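Michalík Marina – pre-race safety walkround, October regatta
Checked by: Llinos Nicholas, with Ľubomír Zeman (pontoons) and Hongjun Shen (race boats)
Started 7.15 am Wednesday, before the fuel barge opened

Key: OK / FIX (before first gun) / WATCH / N/A

PONTOONS AND WALKWAYS

1. Main walkway, decking and fixings – FIX. Two boards lifting by the third finger, screws proud. Ľubomír has cones on it. Needs proper screws not nails this time.
2. Non-slip strips – OK on A and B. C worn smooth at the ramp end, WATCH, bad if it rains.
3. Ramp hinge and rollers – OK. Greased. Noisy still.
4. Cleats – OK except B14, spins by hand. No boat on B14 until changed. Told the Nurkia crew, they've been moved to B16.
5. Ladders – FIX. Ladder at end of C is missing its bottom rung. Also weed on all of them, needs a scrub.
6. Lifebuoys and throw lines – OK, all in housings. One line on A was wet and badly coiled, redone.
7. Walkway lighting – not checked, daylight. Zdislava to do it at dusk and sign here: ________

SHORE POWER AND FUEL

8. Pedestals – OK apart from A6, cover won't latch. Taped, which is not a repair.
9. Cables across walkway – FIX. Killum shore team have theirs straight over the top with no ramp. Asked once already. Asking again.
10. Fuel barge extinguishers – OK, in date, pins in.
11. Spill kit – WATCH. Lid off, half the pads gone. Order more from the chandlery today.
12. No smoking signs – OK. One faded.

CREW ROOM AND SHORE SIDE

13. Fire door – OK, shuts by itself. Was wedged with a sail bag when we got there, bag moved.
14. First aid box – FIX. No burn dressings, no eye wash. Seasick tablets plenty.
15. Emergency numbers on wall – old harbour office number still up. Correct one wirtten in by hand, needs reprinting.

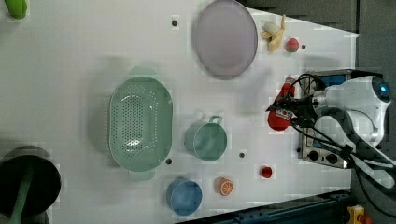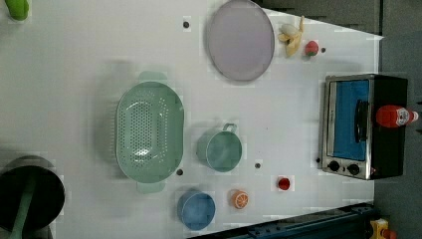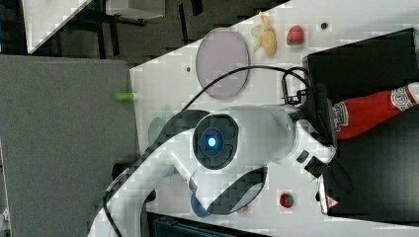 Items on the white tabletop.

16. Kettle and sockets – OK, tested stickers present.
17. Showers – water hot enough, drain slow in the end cubicle. WATCH.
18. Bins – full already. Ask for second collection over the weekend.

RACE BOATS (sample of three, Hongjun)

19. Drukix – liferaft OK, strap new. Jackstays OK. One lifejacket cylinder loose, tightened on the spot. Flares in date.
20. Killum – guardrail wire chafed port side aft, FIX, no racing until replaced. Skipper not happy but agreed. Danbuoy light works.
21. Nurkia – all OK. Bilge pump handle on a lanyard as per notice, good. Wants to know if the 300 metre exclusion off the breakwater applies to the practice start. Yes it does.

SAFETY BOATS AND SPECTATORS

22. Kill cords – OK, spares in both boats.
23. VHF check – both boats fine on the working channel. Handheld no. 2 dies quickly, keep on charge.
24. Prop guards – OK.
25. Spectator stand – limit is 375, sign says so on the left side only. FIX, needs one on the right side aswell.
26. Breakwater barriers – WATCH. Feet not weighted at the far end. Wind forecast to pick up in the afternoon so sandbags on before lunch.
27. Emergency vehicle route – blocked by a trailer at 8.40, owner found, moved. Keep the gate clear – paint has gone, use tape.

COMMENTS

Better than spring. Most of the FIX items are small jobs, cleat and ladder are the ones I'd lose sleep over.
Screws and rung: Ľubomír has the parts, says done by noon.
Guardrail wire: rigger booked, Hongjun rechecks after and tells the race office either way.
Burn dressings and eye wash: Jozefína buying in town, keep the receipt please.
Item 9 – if the cable is still there at the skippers' briefing I will unplug it.
Lights still outstanding, sheet not complete until item 7 is signed.

L. Nicholas
Copy to race office and berthing desk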